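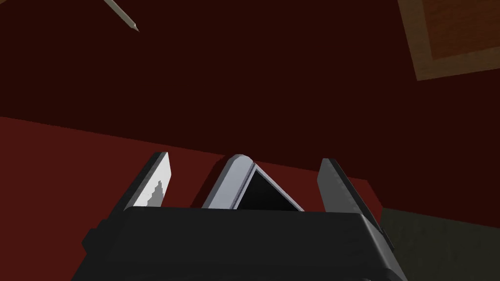 Erick reckons a sourdough starter can't be killed by anything short of an oven, and that I've been fussing over mine like a sick kitten for no reason at all. He told me so on the phone this morning before I'd even said hello properly. Well, he was right! I'm writing it down because he'll want it in writing.

4th October
By Imani Makori

The starter is back. I left it at the bottom of the fridge when I went to Windevell, and I came home to a gray puddle on top and a smell like nail polish remover. I poured the liquid off, dug down to a clean bit at the bottom, and gave it a spoonful of rye and some warm water, then the same again at bedtime. Two days of sulking. Then this morning it had climbed right up the jar and pushed the lid off, and there was a sticky ring on the shelf where it had come down the side (I have never been so pleased to scrub a shelf).

So of course I had to bake. I was going to wait for the weekend and do it carefully with the notebook open, but the jar was so lively that I mixed the dough before breakfast, still in my slippers. Mostly white flour, with a good scoop of the dark stuff from the mill at Tretness, the one that smells like a barn in the best way. I went up to 70 percent water, wetter than I usually dare. It was soup for the first hour and I nearly threw more flour at it. I didn't! I wet my hands and folded it, left it alone, folded it again, and somewhere around the third fold it stopped being soup and turned into something with a bit of a wobble and a shine to it. I love that moment so much. I stood there poking it.

Things I want to remember for next time: the kitchen was chilly, so I put the bowl in the oven with only the light on. Salt went in late, after the first rest, and I think the dough liked that. Also I need a new scraper, the old one has a nick in it that leaves a stripe of dough on the counter every single time.

While it was rising I walked down to the Florindale shop for butter and got talking to the woman behind the counter about rye. She keeps hers as a stiff lump, hardly any water, buried in a bag of flour the way her grandmother did, and she swears it'll sit like that for months. I want to try it. I could dry some of mine too, spread thin on baking paper and crumbled up, and then there'd be a backup in the cupboard and I could go away without lying awake over a jar. Maybe mail some to Erick, who talks a big game and hasn't baked since December.

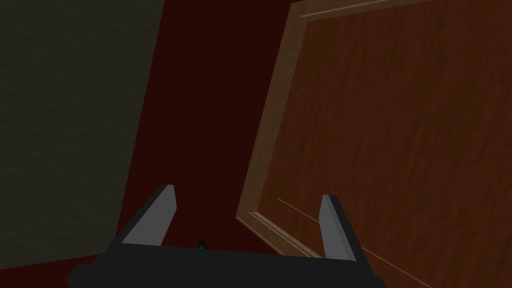

Anyway, shaping. I am still bad at shaping. I watched my aunt do it so many times at the house on Rashidi Road, flip, tuck, drag, done, all while telling a story about somebody's wedding, and her loaves sat up tall as hats. Mine spread out. Today's spread a little less, though, and I think the trick is being quick and not going back to fix it. Every time I go back to fix it I tear the skin. I gave it 15 minutes on the counter between the first rough shape and the final one, and that helped more than anything else I've tried.

Into the pot, lid on, hot as the oven goes. Took the lid off when I couldn't stand it any longer. It had opened along the cut! A proper ear, dark at the edge, the kind you could pick the loaf up by. I shouted. The bottom caught a little (put a tray on the rack underneath next time) but the crust was crackling away to itself while it cooled, and I put my head right down next to it to listen.

41 minutes is how long I lasted before I cut it. I know. You're meant to wait hours. The middle was a bit gummy and I don't care, I had two slices with the new butter and then one more with the last of the plum jam, standing up at the counter. Sour, but gently. The barn flour really comes through.

Called Erick back to crow about it. He asked if I'd saved any starter this time, remembering the spring when I baked the whole lot and had to begin again from nothing. Yes, I saved some. It's been fed and it's in the clean jar with a rubber band around it to mark the level, and I've checked on it twice since supper.

Tomorrow: toast, and order more of the Tretness flour before they run out. Look up how thin to spread the starter for drying. Half the loaf goes next door if there's still half a loaf.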